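What went wrong with our handover rig (and what I'd tell next year's group)

Filed under: Student Projects > Robotics > Second Year

So this is the write-up for the handover project, and I'm going to spend most of it on the fault, as that's where most of our term went. The full parts list and the wiring are in the appendix if you want them.

The job sounded easy when we picked it. Two arms, each with a two-finger gripper, pass a small metal ring from one to the other without dropping it. We called the rig Gedeo, after the folder name somebody typed on day one and never changed. The fingers are printed in yellow with lattice windows through them, partly to save filament and partly so they'd flex a little when they closed on something.

By the first week of March it was passing the ring nicely and we got a bit cocky. I'd set up a long run, 600 handovers in a row, with me sitting next to it doing my stats coursework and looking up every so often. It got to 42. Then the upper gripper came down, closed, and carried on coming down. It pushed its own tips into the tips of the lower pair, the lower arm pushed back (it was holding position, as it had been told to) and there was a horrible creaking noise. I hit the stop button. The ring shot off somewhere under the radiator and one of the lower fingers had a crack right along its lattice.

My first theory was a loose bolt on the upper arm. I went round everything with a hex key and did find one that turned, so I tightened it, felt very clever, printed a new finger and started again. Same thing happened that afternoon, only this time I was quicker on the button.

Second theory was the force limit. Our code was meant to stop the arm if the motor current went over a threshold for longer than 15 milliseconds. I plotted the logs and the current had gone well over, for ages. The arm just hadn't stopped! It took me two evenings to find out why, and I'm still annoyed about it. The limit check lived in the same loop that read the gripper position. When the gripper reported "closed" but the reading didn't settle, the loop sat there asking again and again, and while it was asking it never got as far as checking the current. The downward move had already been sent, so the arm happily finished it.

What made the reading not settle was the ring. It's thin wire, and if the fingers caught it slightly off centre the gripper kept creeping shut by tiny amounts. Most of the time it went away by itself. Every so often it didn't, and that was our crash.

The fix had two parts. I moved the current check into its own thread so nothing else can hold it up, and I gave the position loop a timeout, after which it gives up and backs the arm off. Then I tested it the nasty way, by sending the upper arm down onto a block of packing foam with the gripper reading deliberately scrambled. It stopped and lifted off, every time I tried it.

After that I went back to very slow approaches, checking the tip alignment by eye with my hand on the button before letting it speed up again.
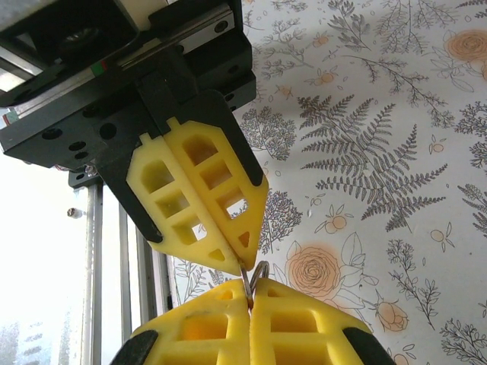
Words and picture: Nazanin Taheri
Saturday, September 28, 2024

The gap between the upper tips and the ring is the bit I stared at for days. There's hardly any room, and the lower fingers have the ring clamped in such a narrow gap that only the loop sticks up, so you need the height right before you even think about closing.

The safety side is the part I got marked down for, and fair enough. Our risk form said "software force limit" and we'd ticked it as tested, but we'd only tested it with the gripper open and everything behaving. I'd had my fingers in there minutes before that first crash, fishing out the ring. We now have a rule that the motors are powered off before anyone reaches in, and the stop button is taped down on the side you're sitting.

I haven't redone the full long run yet. The lower arm still drifts a touch when it warms up and I want that sorted first. New finger files are in the Tresgate folder, use the thicker ones.

Comments (3)

griltside_bot: We had the same blocking read problem last year and blamed the power supply for a month. Thanks for posting the log bit.

M. Todorova: Did you try a watchdog on the controller side as well? Your thread can still hang if the whole laptop does.

Nazanin: Not yet, good point! Putting it on the list above the drift.

Contact the project pages | © the authors | Back to top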